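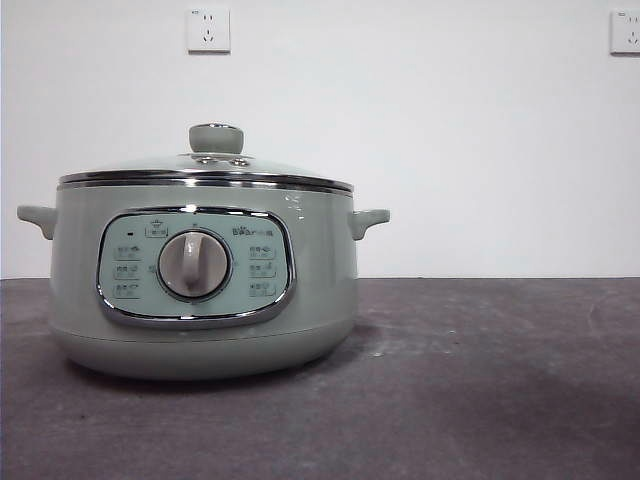 *Figure 1. Cooker on the bench, fixed camera. Dial pointer near twelve o'clock, indicator unlit.*

## Handout 6: Estimating dial state before a turning skill

Module: Manipulation of household appliances. Read before the lab; bring the Gratus exercise sheet.

### 6.1 The problem

A policy that turns a rotary dial needs two things before it moves: where the dial is, and which way it is pointing. The first is a pose estimation problem and was covered in handout 4. The second is a state estimation problem, and it is the one that causes most failures in the Dralby kitchen task.

We write the dial state as a single angle θ, measured clockwise from twelve o'clock in the plane of the control panel. The goal is a second angle θ*, taken from the label the instruction refers to. The skill is asked to close the gap between them. If the first estimate of θ is wrong, a perfectly executed turn ends on the wrong mode.

### 6.2 What makes the cooker awkward

- The body is glossy. In Figure 1 there is a strong highlight on the upper right of the body, and the chrome bezel and lid rim reflect along their edges. Edge detectors fire on all of these.
- The grip ridge is whitish-grey on a light grey dial. Contrast is low, and the darker ring around the dial is a much stronger feature than the ridge itself.
- The function labels, three on each side, are too small to read at this distance. The mode has to be worked out from the angle and a stored layout.
- A straight grip ridge looks nearly the same after half a turn. Symmetry must be handled in the loss, or broken by another cue.

### 6.3 Method

The Fakhoury baseline works in three stages.

1. **Rectify.** Fit the rounded rectangle of the bezel and warp the panel to a front view. The bezel is used because it is the largest closed outline on the front face.
2. **Regress.** Crop the dial and predict the pair (cos 2θ, sin 2θ). Doubling the angle removes the half-turn ambiguity, and the network is no longer punished for choosing the opposite end of the ridge.
3. **Resolve.** A small classifier picks between θ and θ + 180°. It sees the full panel crop, including the pot-shaped icon above the dial, so that it has a fixed reference for "up".

Training used 200 labelled stills per lighting condition. Crops are resized to a fixed square; brightness and hue are varied, but mirror flips are left out. A flip would put the brand name (here "Bear", upper right of the panel) on the wrong side and spoil the reference used in stage 3.

### 6.4 Results to know

Stage 2 alone reached a median error of 11 degrees with the bezel fit switched off. Most of the error came from views in which the panel was seen from above and the dial appeared as an ellipse. With rectification on, the large errors at steep views mostly disappeared; what remained was caused by highlights crossing the ridge.

Stage 3 was tested on 40 held-out stills. Its mistakes were all at angles close to 90 degrees, where the ridge lies flat and its two ends look most alike.

The Flarel variant skips stage 3 and tracks θ over time from a known start. It is cheaper, but one slipped grasp puts every later estimate out - and there is no way to recover without sending the dial back to its home position.

### 6.5 Notes for the lab

Record a reference still before each trial, with the arm parked out of view. Do not use the indicator light as a label for θ. An unlit indicator does not fix the dial angle.

Report signed error as well as absolute error. A constant offset usually means the bezel fit is rotated - check the warped crop before retraining anything.

### 6.6 Exercises

- Show that the doubled-angle loss is continuous at θ = 0° and θ = 180°.
- Derive the apparent angle of the ridge when the camera is raised by an angle φ and no rectification is applied. For which θ is the error largest?
- Suggest a cue, other than the icon, that could be used in stage 3. State how it would behave under partial occlusion by the gripper.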